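Cataloging the leftovers: Carleen Faulkner on small-museum inventories

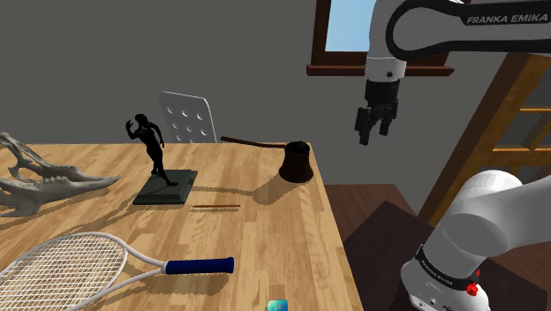 Reading time: 2 min

Carleen Faulkner has spent most of her career on objects without paperwork. As collections registrar at the Nuvoston county museum, she is responsible for 1,637 items, of which 987 had no accession number when she took the post.

"The term is 'found in collection,'" she says. "It means we have the object and no record of how we got it. Legally that is a different problem from a loan nobody collected, and the two get mixed up constantly."

Her procedure starts with location. Each shelf is given a code before any object is touched, and every item then receives a temporary tracking number tied to that code. Description comes later. "People want to start by identifying things. If you do that you spend April on one fossil and the shelf is still unlisted."

Temporary numbers go on acid-free tags tied with cotton tape. Permanent numbers are applied in ink over a reversible barrier coat, except on leather, textiles and unsealed wood, which keep the tag.

The record itself has 14 fields, down from a much longer form inherited from the Dodel Historical Society when the two collections merged. Faulkner dropped anything that staff filled in differently from one another. Condition was reduced to four grades. "'Fair to good' was in there nearly 200 times. I could not tell you what it meant."

Natural history specimens and decorative pieces share one numbering sequence – a decision she defends. The earlier system used a prefix for each department, and objects that changed department were renumbered, in one case three times. The old numbers are kept in a separate field and remain searchable.

Title is the slower part. State law sets the notice period, and the museum cannot dispose of an undocumented item until it has run. The Vekberg bequest is still open.

"I have the box list," Faulkner says. "I do not have the letter that came with it."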